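Nom de mon jeu déjà utilisé par quelqu'un d'autre : faut-il tout rebaptiser ?
Rubrique : Création de jeux – Noms, marques et droits

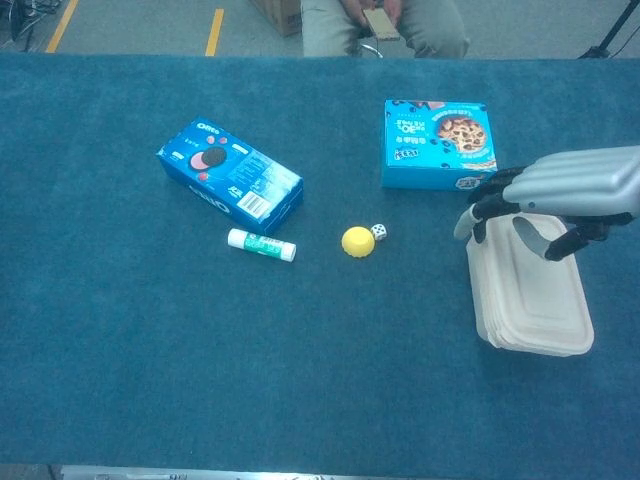 Bonsoir à toutes et à tous,

Je vous lis depuis longtemps sans jamais oser écrire, alors pardon d'avance si je m'étale un peu. Je travaille depuis deux ans, le soir et pendant les vacances, sur un petit jeu de gestion où l'on s'occupe d'un bourg de montagne et de ses bergeries. Il s'appelle Staldale, du nom de la vallée où tout se passe. La démo est en ligne depuis août, elle a été téléchargée 700 fois, ce qui pour moi est énorme !

Or hier, en cherchant des avis, je suis tombé sur un autre Staldale, un jeu de cartes pour téléphone publié par un studio nommé Gallico. Les deux n'ont vraiment rien en commun à part le nom. Je n'ai rien déposé, et je ne sais pas si eux l'ont fait. Est-ce que je dois changer tout de suite, leur écrire, ou attendre ? J'avais pensé à Vustcombe comme solution de repli, mais j'ai le cœur serré rien que d'y penser (et le logo est à refaire, évidemment).

Merci à ceux qui prendront le temps.

3 réponses

Réponse 1 – acceptée par l'auteur de la question

Bonsoir et bienvenue, tu as bien fait d'écrire !

Avant de toucher à ton logo, va voir la base des marques de l'INPI, la consultation est gratuite. Cherche le nom exact, puis des orthographes voisines, et regarde surtout les classes : la 9 pour les logiciels et la 41 pour le divertissement. Fais pareil du côté européen, car une marque de l'Union s'applique aussi en France. Note qui est titulaire, et à quelle date le dépôt a été fait.

Si Gallico a déposé avant toi dans ces classes, je te conseille franchement de changer. Que l'un soit un jeu de cartes et l'autre un jeu de gestion ne te protégera pas beaucoup, les deux restent des jeux vidéo. S'il n'y a aucun dépôt, la situation est plus ouverte, mais garde toutes tes preuves d'antériorité : captures datées, messages, première mise en ligne de la démo. Un titre original peut parfois être protégé par le droit d'auteur, et là les dates comptent.

Pour ce qui est de leur écrire, j'attendrais d'avoir fait ces recherches, et si possible d'avoir parlé à un conseil en propriété industrielle. Beaucoup proposent un premier rendez-vous court. J'ai moi-même rebaptisé un jeu à mi-parcours, il s'appelait Chiang au départ, et j'en ai été malade pendant 2 semaines – puis les joueurs s'y sont faits bien plus vite que moi.

Réponse 2

Perso je garderais le nom. Ils ont sûrement autre chose à faire.

Réponse 3

Je ne suis pas tout à fait d'accord avec le message du dessus, même si je comprends l'envie de laisser courir. Une réclamation le jour de la sortie, avec la page retirée de la boutique le temps de discuter, c'est très pénible à vivre. À 700 téléchargements, un changement reste encore gérable.

Et puis Vustcombe, à l'oreille, je trouve ça joli ! Vérifie simplement qu'il est libre lui aussi, avec le nom de domaine. Si tu déposes, limite-toi aux classes utiles, chaque classe en plus se paie.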